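Getting a White Desk White Again (and Keeping It That Way)

December 17, 2018
By Pui-shan Hung

235 shares | 4 comments

I bought my first white desk because it looked so fresh and bright in the store, and I'd been living with it for maybe a week before I understood what I'd signed up for.
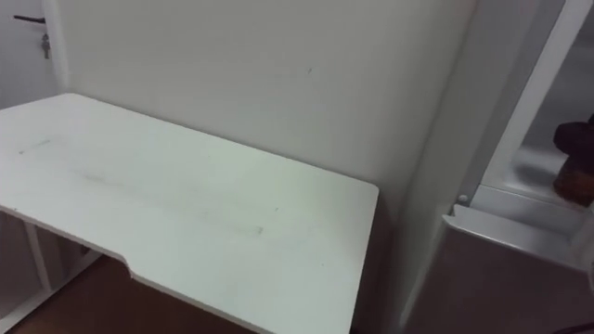

A dark desk hides everything. A white one keeps a diary of your elbows, your coffee, your newspaper ink, and the cheap blue jeans you were wearing when you sat on it to change a light bulb (guilty!). I've had mine for years now and I've tried pretty much everything under the sink on it, so I figured I'd write it all down in one place.

Start dry. I know you want to grab the spray bottle, I always do, but if there's any grit on the surface you'll just be dragging it around in a puddle. I go over the whole top with a soft brush, the kind you'd use for a paint job, and sweep the crumbs into my hand. Microfiber works too if you shake it out first.

Next is plain warm water with a few drops of dish soap. Wring the cloth out until it's barely damp, especially if your desk has seams or edging, where water loves to creep in and puff things up. Wipe in long strokes, rinse the cloth, wipe again with clean water, and then dry it with a towel. That last part is what I skipped for ages! All those hazy gray streaks I used to blame on the desk were mostly soap I never rinsed off, with dust stuck to it.

For the marks that are left after that:

Gray scuffs. A melamine sponge, used damp and with hardly any pressure. It's a very fine abrasive, so on a glossy top it can leave a dull patch you'll see every time the sun comes in. Try it somewhere hidden first. On matte tops I've had better luck, but I still go easy.

Pencil. A white vinyl eraser, the same as you'd use on paper. Don't use a pink one. Ask me about the pink smear on my kitchen shelf.

Ballpoint. Rubbing alcohol on a cotton swab, dabbed and then wiped right away. Change swabs often or you're only moving the ink to a new neighborhood. Permanent marker usually gives up the same way, though it may take a couple of rounds.

Sticky stuff. Cooking oil, believe it or not. Leave a dab on the tape gunk for ten minutes, rub it off with a paper towel, then wash the spot with dish soap so you don't end up with a greasy patch.

Coffee and tea rings. Baking soda and water mixed to a paste, left to sit while you drink another cup of coffee (on a coaster this time). Wipe, don't scrub.

What I'd leave in the cupboard: scouring powder, steel wool, furniture polish, and anything with bleach in it. The polish is the sneaky one. It looks lovely for an afternoon and then every bit of lint in the house moves in.

My neighbor on Murkham Street, Oratile Molefe, does sewing at home and swears by a sheet of 600 grit sandpaper for stubborn spots on her old painted table. I love her dearly and I'm not brave enough. If yours is solid painted wood and you're willing to touch up the paint afterward, go ahead, but please don't try it on anything with a thin coating.

As for keeping it clean, I use a big felt mat under my keyboard and wrists, and that's cut down the grime by miles. The front edge is where hands and sleeves rub all day, so it gets a quick wipe whenever I'm waiting for something to download. I also wash the underside of my lamp base and pencil cup now and then. The rubber feet on things can leave yellowish rings that never come out, at least not for me. Stick-on felt pads fixed that, 2 dollars a sheet at the hardware store.

Oh, and the legs and rails! White frames get shoe marks down low, and I forget about them until I drop a pen. Same soapy cloth, and the melamine sponge for the black heel marks.

I gave mine the full treatment back in May and I'm due for another before the relatives show up. If you've got a trick for turmeric, please leave it in the comments, I'm desperate.

4 comments | 235 shares

Contact | Copyright 2018 Pui-shan Hung | Back to top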